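用了大半年，来说说Inby这套双臂示教采集套件

开箱那天的兴奋劲儿早过了，现在写反而比较踏实。一月份装上的，到今天2018年7月17日，我们组差不多天天在用，录下来的示教有2000多条，扔掉的不算。想看参数表的朋友可以去翻说明书，我主要讲用起来的感觉，尤其是拿它给模仿学习攒数据这件事。

先交代背景。我们在Brikwood做桌面操作的学习模型，人手少，采数据的基本就是我和Tài Tô两个人，Agnese Hunt负责训练那头，每隔一阵就跑过来抱怨我们录的东西不够“脏”（她的原话，意思是变化太少）。之前用的是Nindia的单臂加一个手柄，录倒是能录，可是凡事只有一只手，稍微复杂一点的动作就得拆成几段，拆完再拼，模型学出来的东西总在接缝处犹豫。换成双臂以后，我第一个感受就是：早该换了！

安装

两条臂的底座固定在桌子后沿，操作的人有一对小的主手，主手怎么动，桌上的臂就怎么动。装机花了我们一整天，其中一半时间耗在走线上。说明书里走线那一页画得很小，建议直接看厂家给的视频。线要留余量，腕部那一圈尤其要留，我们头一回绑得太紧，手腕转到底的时候把接头扯松了，查了一下午才查出来。

标定比我想象的省事。软件一步一步带着走，左右各摆几个姿势就行。唯一要吐槽的是，每次重新标定以后它会把你自定义的零位悄悄覆盖掉，也不弹个提示。我们现在的做法是标定前先导出一份配置，用文件名记好版本。

遥操作手感

这是我最喜欢的部分。主手很轻，跟随延迟小到我基本感觉不到，录上两个小时手腕也不会酸（手柄那会儿，半个小时我就得歇）。夹爪的开合用食指和拇指捏，力度跟手，捏薄的东西也不至于一下子怼到桌上。Tài Tô以前没碰过遥操作，练了一个下午就能稳稳当当地拉抽屉了，我呢，老实讲练了三天，不过我本来手就笨。

有一点新手要当心：人会不自觉地用自己的眼睛去补偿。你站在旁边看得见盒子侧面，夹爪上的相机可看不见，于是你录出来的动作里藏着一些模型根本拿不到的信息。后来我们规定，录的时候尽量盯着相机画面操作，别抬头看实物。刚开始非常别扭，成功率掉了一大截，但是Agnese那边训出来的结果马上就不一样了，她高兴得给我们俩一人买了一杯奶茶。

任务怎么搭

套件本身不带物件，厂家送了几块彩色积木，我们玩了两天就收起来了。想让模型学到有用的东西，还得是日常用的那些：笔记本电脑、鼠标、带拉手的木盒子，家里办公室里随便一搜就一大堆。桌面我们铺一大张牛皮色的纸，好处是反光少，脏了就换一张，而且物件的边缘在相机里清清楚楚。白色的东西直接放白桌子上，深度图经常糊成一片，铺了纸立刻好很多。
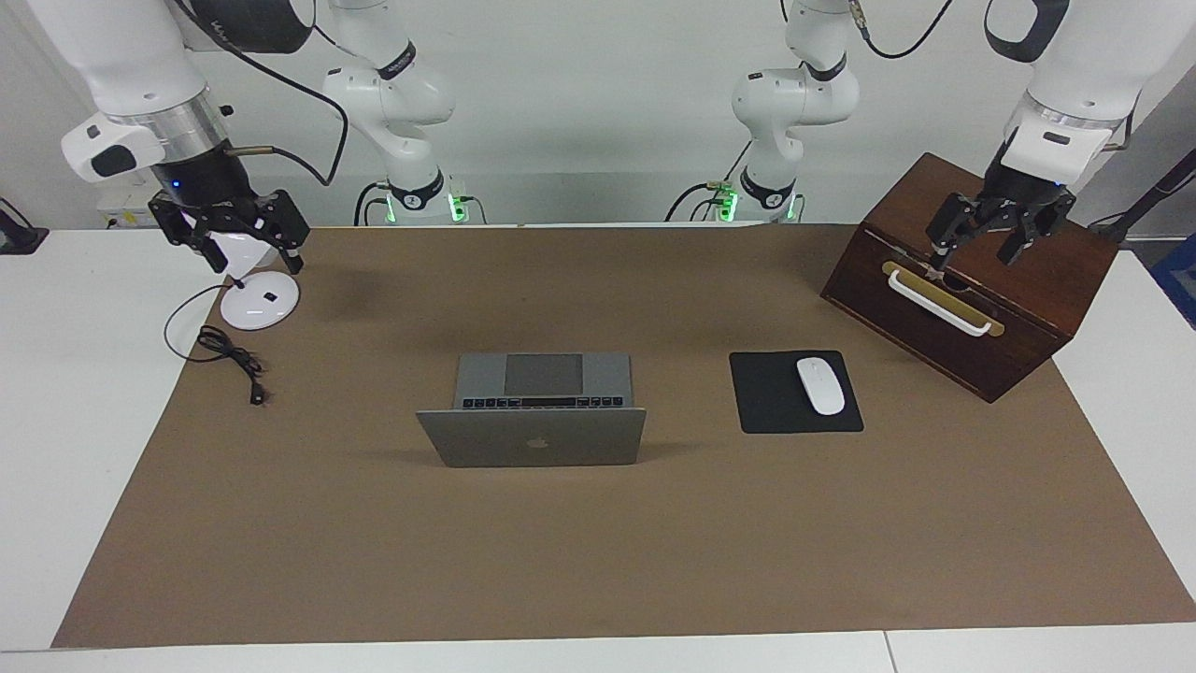
纸要铺平，这个真的很重要。有一阵子纸角翘起来，夹爪下去的时候老是蹭到，我们没在意，结果模型学会了在那个位置先抬一下再下去，特别认真地躲一个后来已经不存在的纸角。哭笑不得。那一批里受影响的有206条，最后全部重录。

物件的摆法，我们每录五条换一次。电脑转个角度，盒子往外挪一点，鼠标有时候在垫子上有时候在垫子外面。不要嫌烦！我们最早图快，摆一次录很多条，数字看着漂亮，训出来的模型只会在那一种摆法下干活，鼠标偏两指宽它就抓空。还有线缆，带线的小物件一定要录一些，线每次落下来的形状都不一样，天然就是很好的变化来源，比你绞尽脑汁去想怎么打乱要强。

双臂一起录的时候，我建议先想好分工再开始。哪只手去找拉手，哪只手去拿东西，谁先谁后，最好两个操作员统一。我和Tài Tô一开始各有各的习惯，我喜欢先开盒子，他喜欢先把东西拿在手里等着，两种都对，可混在一起，模型就在中间摇摆，两只手同时伸出去又同时缩回来，像两个人在门口互相让路。后来我们给每个任务写了一张顺序卡，贴在显示器边上，情况好了很多。如果你就是想要多种策略，那也行，只是要在标签里写明白，方便训练的时候分开。

录制软件

软件是我打分最高的地方，也是骂得最多的地方。

先夸。每条录完，它会自动把各路相机和关节数据对齐，时间轴拖起来很顺，哪里卡了一下、哪里夹空了，一眼就看得出来。标签可以用脚踏板打，成功踩左边，失败踩右边，手不用离开主手。这个小设计太贴心了，我到处跟人安利。失败的那些我们也留着，Agnese说有用，尤其是失败以后又救回来的那种，她专门建了一个文件夹，目前攒到706条，是全组最宝贝的一份数据。

再骂。导出慢，慢得能去泡杯茶再聊会儿天。批量改标签的功能藏得很深，在“工具”菜单的第二层里，我用了三个月才发现，之前都是一条一条改的，想想就心疼自己。另外硬盘快满的时候它不会提前讲，录到一半突然停住，那一条就没了。希望下个版本能改，我已经写邮件提过，对方回得很快，态度也好，改不改再看。

耐用程度

大半年下来，机械部分没出过毛病。夹爪的指垫磨损是正常的，我们换过一轮，拧两颗螺丝的事，很简单。深色的木盒子表面滑，新指垫抓拉手的时候稳得多，如果你发现拉抽屉的成功率莫名其妙往下掉，先看看指垫，别急着怀疑模型。我们怀疑了模型一个星期。

关节偶尔会报温度提醒，都是连续录了很久以后，歇一会儿就好了。线缆倒是换过一根，就是前面讲的腕部那根，算我们自己的锅。

噪音很小，隔壁组从来没投诉过，这在我们那层楼已经是很高的评价了。

和别家比

Hầu那套我借来用过几天，臂更长，够得远，适合桌子大、物件分散的任务，但是主手重，我录完一上午肩膀发僵。它的软件也干净，就是没有脚踏板，打标签得腾出手去按键盘，节奏一断，下一条往往录得不好。Nindia那套单臂我们还留着，拿来做简单的抓放很合适，而且皮实，摔过一次照样用。要是你的任务一只手就能完成，真没必要上双臂，操作难度和数据量都不是一个级别的。

效率方面，大家问得最多，我给个我们自己的数。开抽屉再放东西这类中等难度的任务，状态好的时候一小时能录31条能用的，换摆法、检查画面的时间都算在里面。听着不多是吧？我一开始也这么觉得，后来发现慢一点反而总账更划算，赶出来的那些回头一检查要删掉一小半。

给准备入手的人几句零碎的

桌子要够重，轻桌子在臂加速的时候会晃，相机画面跟着晃。

灯光固定下来，窗帘拉上，除非你就是要录光照变化。我们后来专门挑了几个下午拉开窗帘录，效果不错，但那是基础数据够了以后的事。

每天开工先录一条固定的“体检”动作，跟前一天的对比一下，相机被碰歪了马上就能发现。Tài Tô提的主意，救过我们至少两次。

反光的东西晚点再加。笔记本的金属外壳在某些角度会亮成一片，先把灯的位置调好，再正式开录。

录的人要轮换，一个人录太久，动作会越来越像同一个模子里出来的，自己完全意识不到，看曲线才知道。我那条曲线被Agnese打印出来贴在墙上了，现在还在。

打分的话，手感我给满分，软件八分（导出扣一分，硬盘那件事扣一分），配件六分，积木真的可以不送，换成一副备用指垫多好。整体我很满意，下一批要录叠毛巾，软的东西我还没什么把握，录完再来更新。有在用同一套的朋友，主手的阻尼你们调到多少？我现在用的是默认值，总觉得拧盖子的时候还差那么一点点。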